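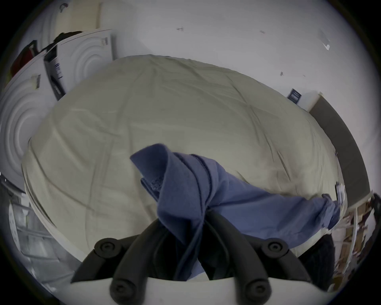
Folding on top of the bedding is cheating, a reader wrote to me after my last piece on laundry, and a proper household has a table for it. Well, I have no table, and I have come to think the duvet is the best folding surface ever made!

Think about what a table does. It's hard, it's slick, and a T-shirt slides off it the moment you turn to grab the next one. A duvet holds on. You lay a shirt across a big cream-colored heap of bedding and it stays where you put it, sleeves and all. You can work standing up, too, if the heap is high enough, and mine usually is (we own one very fat winter duvet, and it comes out of the dryer the size of a calf).

I learned this at the Rorkatero, the laundromat on Guillot Street, where I did the wash for 4 years. It had one folding counter and there was always somebody's lunch on it. So I would pile the bedding up first and fold everything else on top of that. Blue things first - I don't know why, I just like starting with blue. Then towels, then the small stuff. Socks last, and by then I've lost interest in socks.

The reader also says the clothes pick up lint that way. Sure, a little. I run my hand over them and get on with my evening. I'd take a bit of fluff over a cold counter any time, and dark sweaters can go on a chair.

What I love most is the order it puts things in. With a table, the duvet is the thing you put off until the end, when you're tired and it's enormous and there's nobody around to take the other two corners. With my way you have to deal with it, since the whole evening's work is sitting on top of it! You lift off the stacks, you carry the duvet to bed, you shake it out once, and you're done.

My sister-in-law in Saleck has a laundry room with a built-in counter that cost her $908, and it's beautiful, all smooth and pale. Last June I stayed with her for 2 weeks and did the wash every other morning. By the second load I had her comforter heaped up on that counter and was folding pillowcases on it. She came in with her coffee, watched me for a minute, and started on the towels from the other side.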